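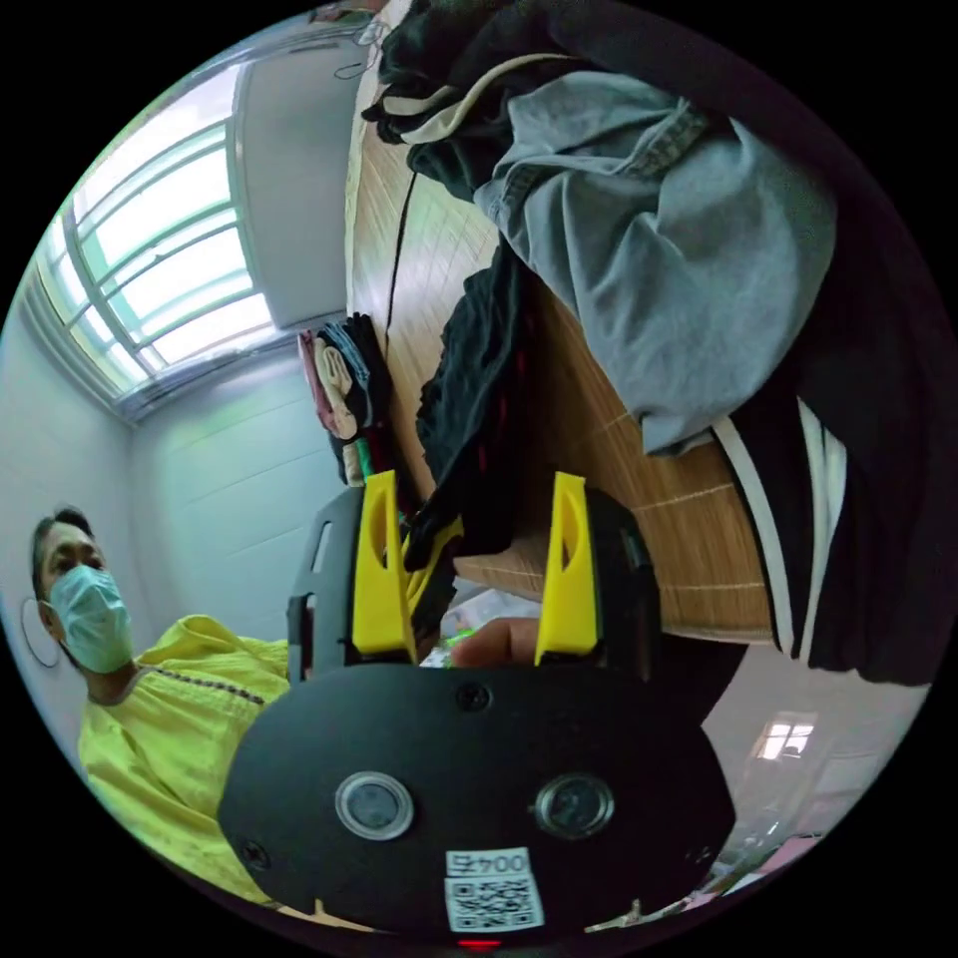 Norbert Szabó schrieb:
Dann war die Kraftbegrenzung nicht aktiv, so einfach ist das. Bei einem Grenzwert von 60 N dürfen an den Fingern keine 110 N anliegen, ganz gleich, was das Modell als Sollwert ausgibt. Ich würde nicht weiter in den Aufnahmen suchen, bevor das geklärt ist.

achsfehler
Die Begrenzung war aktiv, aber sie arbeitet bei der Abernathy-Steuerung auf dem Motorstrom und mit einem Filter dahinter. Bei langsamem Schließen hält sie. Fährt der Greifer mit voller Geschwindigkeit auf Anschlag, steht die Spitze auf dem Kraftmesser, bevor der Filter reagiert. Der Techniker hatte den Zeigefinger zwischen den Greiferfingern, als der Arm nach dem Ablegen eines Hemds noch einmal zufasste. Ergebnis: Quetschung, kein Bruch. Der Arm steht seitdem.

Mich interessiert die zweite Frage: Warum kommt überhaupt ein Schließbefehl unterhalb von null? Der Sollwert für die Öffnungsweite lag bei minus 4 mm. So etwas denkt sich die Policy nicht aus, das muss in den Trainingsdaten stehen. Die stammen komplett aus handgeführten Aufnahmen mit den Zendico-Greifern, Kleidung auf dem Bett sortieren und falten.

tomk_regelung
Negative Sollwerte können auch aus der Normierung kommen. Habt ihr Mittelwert und Streuung über beide Greifer gemeinsam gerechnet oder getrennt? Wir hatten bei einem Umstieg auf Iltard 2 genau diesen Fall, dort waren links und rechts vertauscht.

achsfehler
Getrennt, und die Zuordnung stimmt. Habe ich als Erstes geprüft.

Inzwischen habe ich die Rohdaten aller 1.000 Episoden durchlaufen lassen. Minimum der Öffnungsweite je Episode, aufgetragen über die Seriennummer des Greifers. Alle Geräte liegen zwischen 0 und 0,6 mm, mit einer Ausnahme: Nr. 004 wandert. Anfangs 0,3 mm, am Ende minus 4,2 mm. Die Drift ist nicht gleichmäßig, sie kommt in Stufen, und jede Stufe liegt innerhalb einer Episode. Innerhalb der Episode fällt sie mit einem schnellen Schließen zusammen, meist auf dicken Stoff, Jeans vor allem.

Nach der Episode bleibt der Versatz stehen, auch über das Aus- und Einschalten hinweg. Damit ist ein Speicherfehler in der Elektronik für mich unwahrscheinlich.

Norbert Szabó
Stufen, die das Ausschalten überleben, sprechen für Mechanik. Klemmung des Gebermagneten auf der Welle prüfen. Wird der geklebt oder geschraubt?

achsfehler
Geklemmt, Gewindestift M2, ohne Schraubensicherung. Steht so auch in der Montageanleitung.

tomk_regelung
Trotzdem Einspruch. Ein rutschender Magnet müsste in beide Richtungen rutschen. Beim Schließen auf Stoff kommt das Moment von der einen Seite, beim Aufreißen auf Anschlag von der anderen. Eine Drift, die nur in eine Richtung läuft, passt eher zu einem Abgleich beim Start, der auf einem falschen Endwert aufsetzt. Fasst der Bediener beim Einschalten an die Finger?

achsfehler
Einen Abgleich beim Start gibt es bei dieser Version nicht, der Nullwert wird einmal bei der Inbetriebnahme geschrieben. Und zur Richtung: Geöffnet wird über die Rückholfeder, also mit kleinem Moment. Geschlossen wird mit der Hand, da kommt deutlich mehr.

Zum Ablauf, damit wir vom Gleichen reden. Gearbeitet wird beidhändig, je ein Greifer pro Hand. Kleidungsstück ausbreiten, Kanten fassen, einschlagen, auf den Stapel.
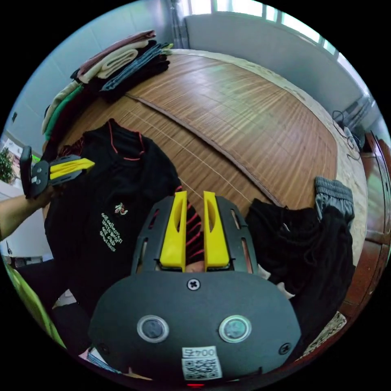

Beim Fassen der Kanten schließen die Bediener oft ganz durch, bis Finger auf Finger steht und der Stoff dazwischen klemmt. Bei dünnem Stoff liegt die wahre Weite dann unter einem Millimeter, und genau dort schreibt 004 die negativen Werte. Die Policy lernt daraus »sicher gefasst = minus 4«, und der Arm versucht, das anzufahren. Er kann es nicht erreichen und regelt gegen den Anschlag.

Norbert Szabó
Das erklärt den Sollwert. Es entschuldigt aber nicht, dass die Steuerung ihn annimmt. Ein Wert unter null gehört an der Schnittstelle verworfen, mit Fehlermeldung und Halt. Wer hat die Schnittstelle geschrieben?

achsfehler
Wir selbst, auf Basis der Beispielanwendung von Atwood. Eine Bereichsprüfung war darin nicht enthalten, und wir haben keine ergänzt.

gernot.h
Lese nur mit, aber: Verwerfen mit Halt halte ich mitten im Hub für falsch. Wenn der Greifer in dem Moment etwas zwischen den Fingern hat, bleibt er geschlossen stehen. Besser auf null begrenzen und die Kraft unabhängig überwachen.

Norbert Szabó
Halt heißt bei uns stromlos und öffnend. Dafür gibt es die Feder.

gernot.h
Am handgeführten Gerät ja. Am Arm sitzt ein Spindelantrieb, der ist selbsthemmend. Stromlos geht da nichts auf.

achsfehler
gernot.h hat recht, der Greifer am Arm ist selbsthemmend. Der Kollege kam erst frei, als der Antrieb von Hand zurückgedreht war.

Stand 19. März 2026:
Greifer 004 geöffnet. Der Gewindestift war lose, der Magnet ließ sich mit dem Fingernagel drehen. Stift mit mittelfester Sicherung neu gesetzt, die übrigen Geräte folgen.
105 Episoden mit Minimum unter minus 0,5 mm aus dem Datensatz genommen. Eine nachträgliche Korrektur des Versatzes wäre möglich — die Stufen liegen aber mitten in den Episoden, und ich traue der Zuordnung nicht.
Sollwert wird jetzt auf 0 bis Maximalweite begrenzt, jede Begrenzung wird protokolliert.
Schließgeschwindigkeit am Arm halbiert, Kraftmessung steht noch aus.

tomk_regelung
Gut, dann Mechanik. Den Nullwert würde ich trotzdem vor jeder Aufnahme prüfen lassen: einmal leer schließen, Wert ablesen, bei mehr als 1 mm Abweichung keine Freigabe.

achsfehler
Ist in Iltard als Vorbedingung angelegt. Die Kraftmessung mit der halbierten Geschwindigkeit stelle ich ein, sobald der Kraftmesser aus der Kalibrierung zurück ist. Bis dahin bleibt der Arm gesperrt.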